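Giving up the bread bin

We moved to Welthorpe in July and the kitchen here is smaller than the one we left. It has one run of worktop, a window over the sink and a larder cupboard that was painted shut when we arrived. I have been baking bread every week for years and had to work out again where everything goes, so this post is mostly a record of what I changed.

The first thing to go was the bread bin. It was enamel, it had come from my aunt's house and it took up the only stretch of worktop long enough to knead on. I kept it for the first month and kneaded on the table, but the table is too low for me and my back complained. The bin now lives in the shed with seed packets in it.

Loaves go in a cotton bag instead, hung on a hook inside the larder door. I was worried about them drying out. A plain white loaf is fine for two days and good for toast on the third. The rye lasts longer, four days easily, and I think it tastes better on the second day than the first. In hot weather I slice half the loaf once it has cooled and freeze it straight away.

The oven was harder. The old one was gas and I knew it well. The new one is electric with a fan that can't be switched off, and the first six loaves came out with a thick dark crust and a damp middle. I bought a thermometer to hang from the shelf and found the dial was reading low. With the dial set to 200 it was well over that inside. I now start hot, turn it down after ten minutes and put a lidded pot over the dough for the first part of the bake. My usual loaf takes 32 minutes in all, and then I turn it out and leave it alone until lunch.

Hortensia Toledo, who used to live two doors down from us in Jutley, sent me some of her starter by post when mine died in the move. It travelled as dry flakes in an envelope. I mixed them with warm water and flour, fed the jar morning and evening, and it was rising properly after 7 days. Hers is more sour than mine was. I have got used to it, although my husband still says he preferred the old one.

For anyone who has asked about quantities, I use 500 grams of strong white flour, 130 grams of starter, 320 grams of water and 9 grams of salt. I mix it after supper, fold it a few times while I am doing other things and leave it in the larder overnight. The larder faces north and stays cool. In August I had to move the mixing to later in the evening – otherwise the dough had spilled over the bowl by the time I came down.

Flour is the one thing I have not sorted out. There was a mill shop near the old house and I could buy a big sack every couple of months. The nearest place here is a farm shop that sells small bags at a silly price. Hongmei Kong at the allotments says a few people club together for a delivery each autumn, so I have put my name down for two sacks. They will have to go under the stairs in a lidded tub, as we have had mice.

The other job was boards. I had three and they were all bad: one warped, one split along the glue, and one plastic thing I never liked. I wanted a single wooden one that could stay out on the worktop, pale enough to show when it needs a scrub. I scrub with hot water and a stiff brush, stand the board on its edge to dry and oil it when it starts to look dull. I cut onions on the back and bread on the front, and I have put a small pencil mark on one corner so I don't mix them up.

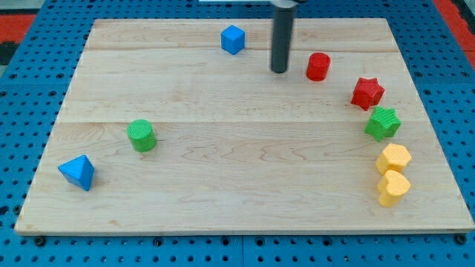

Posted by Solveig Strand on Thursday
Filed under: Kitchen, Bread

The larder door did open in the end. It took a paint scraper, a lot of patience and a kettle of hot water for the hinges. Inside there were four deep shelves and a marble slab at the bottom, which I am using for butter and for resting pastry. I have lined the shelves with brown paper for now. They need a coat of paint, but that can wait for spring.

Next I want to try the rye with caraway again, and to find out whether this oven can manage rolls without burning the bottoms. If you bake in a fan oven and have a method that works, please leave it in the comments.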